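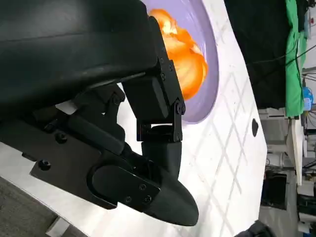

Athumani Playroom Help Desk
Ticket 61
Subject: Orange specks on the lavender plate, pumpkin table
Opened by: Pendo Muli
Picked up by: Chepkoech Mwakyusa
Area: Pretend kitchen, fall setup
Priority: Low
Status: Waiting on supplier

What's going on

Hi! First off, the fall table is the best one we've had in ages and I am so happy with it. The striped pumpkins look fantastic, the colors all get along, and the kids make a beeline for it as soon as the door opens. So please read this as a small problem on a great table.

The lavender plate (Zeltow, the one with the raised rim) keeps ending up with tiny orange specks on it. I wiped it yesterday before closing and this afternoon there were more. The obvious suspects are the Trastano pumpkins, because "put the pumpkin on the plate" is more or less the whole game. But we also had the orange play dough out in the morning, and somebody was drawing at that table with crayons, so I don't want to blame the pumpkins without a fair trial.

What I'd like to know:
- are the specks coming off the pumpkins, or from something else
- can the plate be cleaned without dulling it
- can we keep the table open in the meantime

What I tried so far: dry cloth (picked up some of them), damp cloth (picked up more). A few seemed to stay put but I was rushing, so don't hold me to that.

Reply from Chepkoech, 3:40 p.m.

Thanks Pendo, great write-up, and I love that table too! Keep it open, but put the pumpkins up on the high shelf until we know. The mug and the plate can stay out. Please don't use the rough side of the sponge on the Zeltow. It has a soft finish and I scuffed one of the blue ones that way last December. Still annoyed with myself.

Could you look the pumpkins over for worn spots? The orange and cream run into each other a bit on these, so a pale patch could be plain old pattern. Go by feel. Worn paint on the Trastano ones has a little edge you can catch with a fingernail.
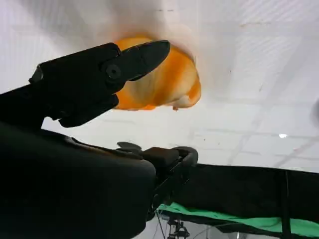 Checks on the pumpkins

Done, both of them, and that fingernail trick is a good one! Notes:

1. Ran a nail along the ribs from top to bottom. Smooth on the first pumpkin. On the second I found one rough spot low down, smaller than a lentil.
2. Rubbed each one hard with a white cotton cloth for a slow count of twenty. First pumpkin: cloth clean. Second pumpkin: the faintest orange smudge, and only from the rough spot.
3. Same rub again with the cloth damp. No change on either.
4. Pressed a strip of clear tape over the rough spot and pulled it off. Two flakes on the tape. They look like the plate specks to me, though under the desk lamp everything orange looks like everything else orange.
5. Tape strip is in an envelope in the top drawer, marked 61.

So pumpkin number two is looking guilty. Then I remembered the crayons and went back to being unsure.

Chepkoech, 4:15 p.m.

Excellent, please keep that tape. For the crayon question, warm water and one drop of dish soap won't do much to wax, but it will float off dry paint flakes. Try it like this:

- Fill the 700 milliliter mixing bowl a bit more than halfway with warm water. 500 milliliters is plenty.
- One drop of soap, swirl it.
- Lay the plate in face down for five minutes. No scrubbing.
- Lift it out, let it drip back into the bowl, and look at what's left in the water.

If you see bits on the bottom of the bowl, that's paint or dough. If the specks are still on the plate and smear under your thumb, that's crayon.

Setting up the fair trial

I got a bit carried away here, in a good way. Before soaking anything I wanted to see what a normal round of play does, so I laid the table out again. The gridded top is a huge help for this, since you can put everything back on the same squares each time. I had the plate in the middle with a pumpkin on either side and the pale teal mug back at the upper left with its handle toward the center. Nothing in the mug, it was only there so the layout matched the card.

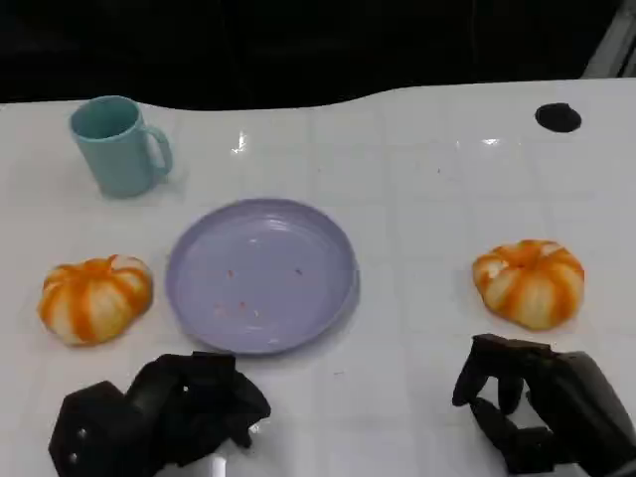
Placement matters more than I expected on this table. When the kids set it up themselves the pumpkins go straight onto the plate and stay there all morning, and any specks have nowhere else to go. With the pumpkins off to the sides like this, the reddish-orange bits are easy to spot, gathered around the middle of the plate. That fits with something sitting in the dish and getting turned around. It also fits with play dough crumbs, I know, I know.

Soak result

Did the soak exactly as written, five minutes by the kitchen timer. Most of the specks came off and settled at the bottom of the bowl. They didn't go soft when I pinched one, so I'm ruling out dough! Two or three on the plate smeared when I pushed them with my thumb. So we have both: mostly paint, plus a little crayon. I was thrilled to get a real answer even if it's a messy one.

The crayon bits came off with a dab of cooking oil on a cotton ball and another go with soapy water. Plate looks lovely again, no dull patches anywhere.
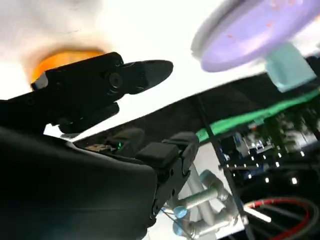
Before the soak: lavender surface with tiny orange-pink dots.

Chepkoech, 4:50 p.m.

Super clear, thank you. Here's where I think we are.

Pumpkin one goes back on the table. Pumpkin two stays on the shelf with a sticky note on it. I've written to Ellosora, where we bought the set, and asked for one replacement and whether the finish can be touched up at home. Their order page offers a case of 200, so if anyone gets an excited idea about that, please come talk to me first.

Until the new one gets here:
- crayons stay at the drawing table
- wipe the plate with a damp cloth at closing, soft side only
- if specks show up again with only pumpkin one in play, do the tape test on it and reopen this ticket

Pendo, 5:05 p.m.

All done, and the note is on the pumpkin. I moved the little gourd from the window into the empty spot so there are still two things to serve for dinner. The oil trick is going on the cleaning card tonight. Can I also ask Ellosora for the green version while we're at it? It would look amazing next to the purple.

Chepkoech, 5:10 p.m.

Ask away! Leaving this open until they write back.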